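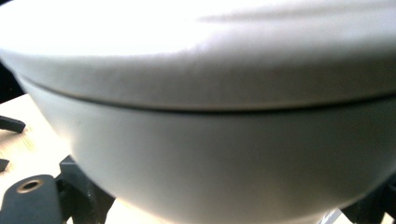

SECTION 3: SETTING UP YOUR LIDDED BOWL

Search this guide
Enter a word or part number
Search

Welcome to the best part of the guide! The bowl is out of its box, you've checked both pieces against the packing slip (Section 2), and now you get to wash it, fit the lid and put some food in it. This section covers the Trornden 107 in matt white. If you have the gloss version, the washing steps are the same but you can skip "Looking after the matt glaze" and go and have your dinner.

You will need:

- a washing-up bowl or a clear sink
- mild washing-up liquid
- a soft sponge or cotton cloth
- two tea towels, one folded for standing the bowl on
- a flat, steady worktop

Weights, for anyone planning a shelf: the body is 965 g and the lid is 896 g, both empty. People are often surprised by the lid. It's a wide dome with plenty of clay in it, so please treat it as a thing to be lifted with two hands from the first day.

GETTING TO KNOW THE SURFACE

Before you wash anything, have a good look at your bowl in daylight. The glaze is smooth but it isn't glassy. It has a fine, powdery look, and there are small darker flecks in it. On the lid they show up nicely in the band just above the rim, where the curve turns down towards the body. They belong to the glaze and won't rub off, so there's no need to go at them with a scourer.

The colour changes a lot with the light, too. A bowl that is bright white on top can look quite grey lower down where the body curves in, sometimes with a hint of green in the shade. Turn it on the table and watch the grey move round. If the grey stays in one place on the bowl whichever way you turn it, you probably have a mark, and the table of marks further down will help.

NOTE: Flecks vary from bowl to bowl. We can't match a replacement lid to your original for speckle, though Stanisława Szewczyk in the glazing room will have a go if you send her a clear photograph taken by a window.

FIRST WASH

1. Lay a folded tea towel in the bottom of the sink. Swing the tap out of the way if it moves.

2. Lift the lid off with both hands, straight up, and set it down on the second towel with its rim downwards.

3. Run warm water and add a small squeeze of washing-up liquid.

4. Wash the body inside and out with the soft side of the sponge. There may be a little pale dust inside from the packing. It comes away straight off.

5. Take the body out, rinse it and stand it on the towel before you pick up the lid. One piece in the sink at a time, always.

6. Wash the lid. Go carefully round the underside of the rim, which is where packing dust likes to sit.

7. Rinse and dry both pieces with a cloth, then leave them apart until they are completely dry. Overnight is ideal. If you wash up after breakfast, they should be ready to fit together for supper.

CAUTION: Do not put a cold bowl into very hot water, or a hot one into cold. A sudden change can crack the clay, and the crack may not show until a later meal.

FITTING THE LID

This is a lovely moment, because you can feel it when you get it right. The lid rests on the top edge of the body and its outer edge stands slightly proud all the way round, which gives your fingers something to hold.

1. Stand the body on a flat surface. Wipe the top edge with a dry finger to clear any grit.

2. Hold the lid level over the body with your hands on opposite sides, fingers under the bulge of the edge.

3. Lower it slowly until it touches. Don't drop it the last little bit.

4. Turn the lid gently, no more than a quarter of the way round, until it settles. You'll feel the wobble go.

5. Crouch down so your eyes are level with the join and walk round it. You should see a thin dark line where the two pieces meet.

6. Press very lightly on one side of the lid, then the other. If it rocks, lift it off, turn it a little further and try again.

NOTE: The dark line won't be the same thickness everywhere. The pieces are fired separately and each moves a little in the kiln, so the line may be finer on one side than the other. As long as the lid sits without rocking, the fit is good.

Once you've found the place where your lid sits best, it's worth remembering. Polyxeni Chatzigeorgiou, who tests our instructions before they're printed, puts a dot of soft pencil on the underside of the lid and a matching one on the unglazed foot of the body. It washes off in time and by then your hands know where it goes.

CAUTION: The lid is not locked or sealed. Never carry the bowl by its lid, and never tip it to pour with the lid on.

CARRYING IT TO THE TABLE

The body narrows towards the base, so it's happiest held from below.

1. Clear the way first. Doors open, chairs in.

2. Slide both hands under the curve of the body, low down, palms up. Use dry oven gloves if the food is hot.

3. Keep your thumbs pointing up the sides. Don't hook them over the edge of the lid.

4. Walk, set the bowl down on a mat, and only then lift the lid.

5. Tilt the far side of the lid down slightly as you lift, so that any steam goes away from your face and the drips fall back into the bowl.

6. Have a plate ready for the lid. It's wide! A side plate won't do it.

WHAT TO PUT IN IT

Nearly anything. Stews, rice, boiled potatoes with far too much butter, a heap of dressed beans, bread rolls wrapped in a cloth. Sofia Petridis in our Medville shop keeps hers on the counter full of lemons, which is a perfectly good use of it and smells wonderful when you take the lid off.

For hot food:

1. Fill the bowl with warm tap water and leave it while the food finishes cooking.

2. Tip the water out and dry the inside.

3. Spoon the food in, starting in the middle. Leave a clear space below the edge so nothing touches the lid.

4. Wipe the top edge clean before you fit the lid. Sauce on the rim glues itself down as it cools.

For cold food, chill the food in its own dish and move it across just before serving. You can put the 107 in the fridge, but let it come back to room temperature before anything warm goes near it.

CAUTION: This bowl is for serving. Do not use it on a hob, under a grill or over a flame. For oven dishes see the Kontogiannis range in Section 6.

LOOKING AFTER THE MATT GLAZE

Matt glaze feels marvellous in the hand and picks up marks more easily than gloss. Most of them come off again with very little work.

Grey lines, like pencil: These are left by metal spoons. Make a thick paste of bicarbonate of soda and water, rub it on with a damp cloth in small circles, and rinse. Wooden or silicone spoons will save you the trouble.

Yellow or orange tint inside: Turmeric or tomato. Fill with warm water and a spoonful of bicarbonate, leave for an evening, then wash as usual. Repeat the next day if you need to.

Greasy fingerprints on the lid: Warm soapy water and a cotton cloth. Dry straight away.

White bloom or chalky patches: Hard water. Wipe with a cloth dipped in one part vinegar to three parts water, then rinse well.

A dark ring on the top edge of the body: Tea, coffee or gravy that has crept into the join. Use a soft old toothbrush and the bicarbonate paste. Clean the matching edge on the lid while you're there.

NOTE: Don't oil, wax or polish the outside. It makes the surface patchy and takes many washes to get out. Kwaku Zakaria at the repairs desk asks that we print this in every edition, so there it is again.

STORING THE BOWL

1. Check that both pieces are dry, including the foot.

2. Lay a folded sheet of kitchen paper over the top edge of the body, leaving a bit poking out. This lets air in and stops the two rims grinding together.

3. Fit the lid on top of the paper.

4. Choose a shelf at or below chest height, deep enough for the whole bowl with room for your hands on both sides.

5. Don't stack anything on the lid. The dome is shallow and looks as though it would take a plate or two, but they slide.

If the bowl has been put away for a season, give it a quick wash before you use it again.

SPARES

Lids and bodies can be ordered separately. Ask for part 896 and give the colour and finish. Please measure across the outside of the top edge of the body before ordering a lid, as early bowls from the Vikix kiln are slightly narrower and take a different one. Úna Mac an tSaoi looks after spares and is very happy to talk you through the measuring.

Go on to Section 4 for the matching ladle and its rest.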